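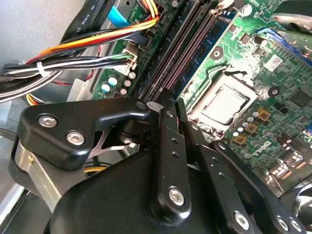

Wrist camera: socket detection keeps locking onto the wrong square

Asked in Perception and Planning, September

I have a wrist-mounted camera on a robot gripper and a perception node that is supposed to find the CPU socket on an old Dell desktop board and report its pose. The planner then moves the gripper over it. That is the entire job. I have been at it long enough that I see squares when I close my eyes.

The detector is a segmentation model I trained on 300 hand-labeled pictures, followed by a plain rectangle fit and a pose solve from the four corners. With the arm parked well back it does fine. Once the wrist comes in over the board, one of three things happens:

It finds the socket, and the pose is good.

It finds the socket but wraps the rectangle around the metal retention frame in one cycle and the light grey plastic border in the next, so the pose hops and the planner politely replans every time.

It decides that one of the gold chokes next to the socket is the socket. They are square, I'll give it that.

On top of this, the gripper takes up the lower half of the picture, and its own silver screws get picked up as corner features. My robot has, in effect, discovered itself, and I was hoping to put that off until a later release.

Things I have tried: raising the confidence threshold (it is now confidently wrong), more light (more glare on the retention frame), and a median filter on the pose, which made it wrong more smoothly. Planning runs through Steron with the default replanning settings. Hand-eye calibration was redone last week and the residual is 2 pixels, so I don't think it's that.

Do I need more training data, or am I doing something dumb?

— grarthorpe_bench

3 answers

Answer 1 (accepted)

A bit of both, but the dumb part is cheaper, so start there.

Mask the gripper. Your camera is bolted to the wrist, so the brackets and the housing land on the same pixels every cycle. Only the fingers move, and you know where they are from the joint state. Paint a static mask for the fixed parts, project the finger geometry for the rest, grow the whole thing by 20 pixels and throw away every feature inside it. Do this before the rectangle fit. If you do it afterward you will have already fitted a rectangle to your own screws, and then you get to argue with it.

Next, stop asking the model for "the socket" as one blob. You have two nested outlines of almost the same shape, and your labels probably went back and forth between them depending on how much coffee was left. Go look. Pick the plastic border, relabel, and make the metal frame its own class. The frame throws highlights and changes its apparent edge as the wrist tilts, so I wouldn't take corners from it.

For the chokes, use size. You know the camera's height above the board from the arm, so you know how big the socket should be in pixels. Reject anything that isn't close. It's two lines of code and it doesn't need a GPU, which I realize makes it unpopular.

Last, the replanning. Steron's defaults will take any new target pose as a reason to start over. Put a gate in front of it: if the new pose is inside your tolerance of the old one, keep the plan. And once the fingers start covering part of the socket, freeze the target and finish the move on the last good estimate. The view at that range is only going to get worse.

— Tegwen Vaughan

Comment: Checked the labels. Out of 300, 84 were on the metal frame and the rest on the plastic. I labeled all of them myself, so there is no one to write a stern email to. Relabeling now. — grarthorpe_bench

Comment: That's your hop. Do the mask anyway. — Tegwen Vaughan

Answer 2

I'd go at it from the other end and register the whole board. A single socket is a small target and your gripper is always going to be in the way of something. The memory slots are long, straight and dark against the green, the mounting holes are round and easy, and the chokes sit in a diagonal line that is no trouble at all once you stop trying to plug things into them. Match those to a reference picture of the same board, solve for the board pose, and read the socket position off the layout.

Two warnings. The cable bundle to the power connector won't sit the same way from one machine to the next, so keep it out of the reference. And you need a reference per board model. We keep ours in a folder called Mittal, after a server that no longer exists, and it is a mess, but it's a mess that returns a pose.

You can run this together with the detector and complain when they disagree.

— randwood_tooling

Comment: Does this hold up if the board is dirty? Mine has whitish gunk by the socket that I assume is old thermal paste. — grarthorpe_bench

Comment: Usually. Use enough points and a robust fit, and a smear in one spot gets outvoted. — randwood_tooling

Answer 3

have you tried cleaning the lens

— pk_arms

Comment: Yes. — grarthorpe_bench

Comment: ok then more training data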